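I caught Esperanza Requena over coffee at Skavura, where she writes the house rules for the garment-handling arms, and I asked which one gets broken most. "Fingers open before you come near a zipper," she said, laughing. "Every time!"

She wants 14 clean runs before anyone changes a setting, and she's stubborn about it.

Blue garment, black fingers apart:

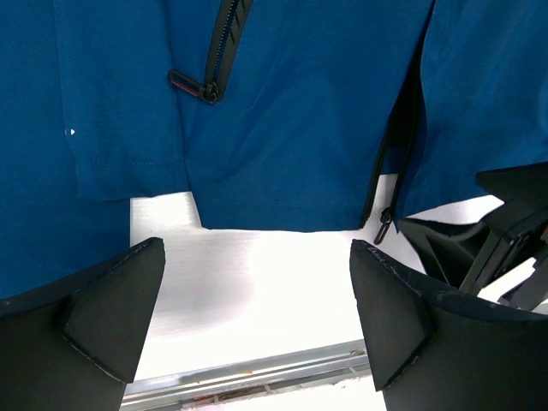
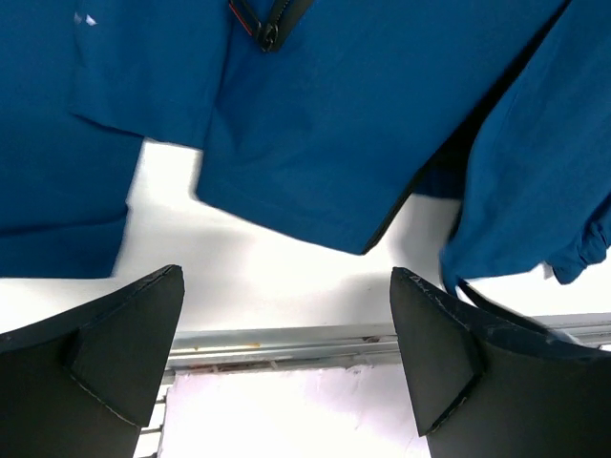 So what about speed? "Slow first. You can always argue with me later," she told me, and I believe her.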